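Workcell budgeting

Workcell budgeting is the practice of estimating, ahead of purchase, what an enclosed robot work area will cost to buy, fit out and keep running. It is done with a spreadsheet and, traditionally, optimism. The arms are priced first and argued over longest. The remainder goes under a single line called "miscellaneous," where most of the money is later found.

Fit-out

A bench for handling small goods such as phones needs two arms, a rail to mount them on, hoses, wrist cameras and walls. Wall prints are optional. Planners at Killden listed theirs under "safety," and the item passed without comment.
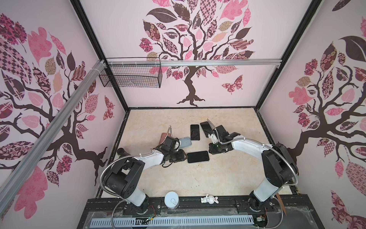 Consumables

Tainá Lacerda's planning guide, dated June 22, 2019, sets aside 240 dollars a month for things the arms will handle — phones, cases and whatever else is in the drawer. Kulap Yimyam of Saramura considers 200 enough, provided the work surface is left out of it. Surfaces scratch and chip, and the two authors have never agreed on who should pay.

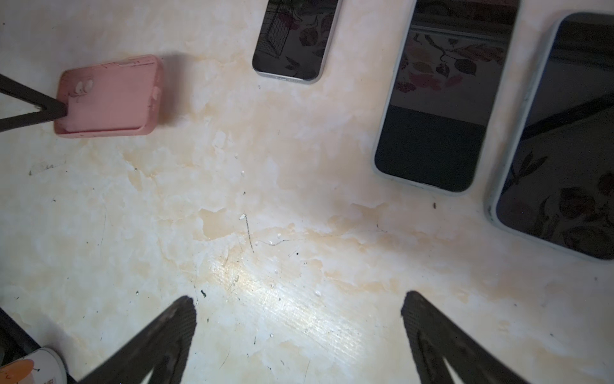
Gripper fingers are usually bought in spare pairs. Lacerda recommends two; suppliers recommend more. Orders placed in July tend to meet the summer shutdown, a fact rediscovered annually at the Flalham office.

See also: Kereama method; Depreciation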